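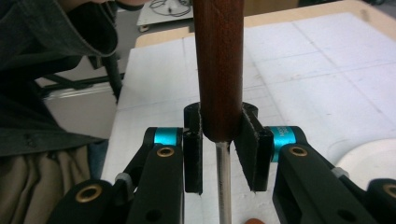

Hand tool with wooden handle and metal shaft.

Ellwood Old Town Visitor Route
Progress report no. 3 to the Girninari Fund
Prepared by Graham Rudd, project manager
May 2023

1. Scope of this report

The grant covers the marked walking route through the old town of Ellwood, from the river gate to the upper market, together with the printed guide, the signs and the repair of the stepped lane behind the church. This report covers the third period of work. Spending on the guide and on signs is reported separately from the lane, as requested after report no. 2.

2. Status of the route

The route is open along its full length except for the stepped lane. Visitors are sent around by the lower street, which adds a short climb but has no steps. Temporary arrows were put up at both ends of the diversion. The arrow at the upper end was turned to face the wrong way twice in March and has now been fixed to the wall bracket of the old street lamp, with the owner's written consent.

The route text still describes the town wall as complete on the north side. It is complete only as far as the second tower. Beyond that point the line is followed by garden walls of later date, and the wording will be corrected in the next printing. The town's own leaflet repeats the same error and we have written to the tourist desk about it.

3. Signs

The sign plan calls for 28 wall plates and one large map board at the river gate. All plates have been delivered by Vokon. Those on public buildings are in place. Six plates intended for private houses are in storage until the owners sign the revised consent form, which now states who pays for making good if a plate is removed.

Two plates were returned to the supplier. One gave the wrong century for the grain hall, an error in the text we supplied, and the cost of the replacement falls to the project. The other had a fault in the coating and is being replaced without charge.

The map board is held up by the question of its position. The site agreed in report no. 1 is now used by tour buses for turning. An alternative against the customs house wall has been measured and is wide enough, but the board would then face north and be in shade for most of the day. A decision is needed from the town before July.

4. Printed guide

The first printing was 2000 copies, in English only. At the last stock check 183 copies remained, all of them at the museum desk. The station kiosk ran out in April and was not resupplied, as the kiosk changed hands and the new operator has not yet agreed to carry the guide.

A second printing of 900 copies is proposed as a stopgap, with the wall text corrected and the diversion removed. A larger run would lower the unit cost, but the opening hours of the bell tower are under review and the page would be out of date within the season. The fold-out map will move from the back cover to the center pages. It tore along the fold in a number of the copies handed back at the museum.

5. Stepped lane

Loose treads on the lower flight have been lifted and reset. The upper flight has not been started. The contractor found a drain under the fourth step that does not appear on any of the drawings – it carries roof water from two houses and cannot be blocked while work goes on. A temporary pipe has been priced and accepted.

Dust from stone cutting was raised as a concern by the owner of the guesthouse next to the lane. The contractor has since moved cutting to the yard and uses a Dustex screen for trimming done in place. No further complaint has been received.

The handrail is still to be approved. The heritage officer has asked for a plain iron rail on one side only. The access adviser has asked for rails on both sides. The lane is too narrow at the bend for two rails and the required clear width, so a second rail on the upper flight alone has been put forward. Both parties have the drawing.

6. Budget

Signs: within budget, including the replacement plate.
Guide: first printing closed. Second printing not yet committed.
Lane: over budget on drainage. The overrun can be met from contingency and no additional funding is requested in this period.

7. Matters for the fund

Approval is requested for the second printing as set out in section 4.

The fund is also asked to confirm whether its name must appear on the wall plates or on the map board only. The grant letter can be read either way – the plates already delivered do not carry it.

8. Next period

Start of upper flight, after the temporary pipe is connected.
Plates on private houses, as consents come in.
Map board position.
Corrected guide text to the printer.
Report no. 4 will include the stock figures for the museum desk and, if an agreement is reached, the station kiosk.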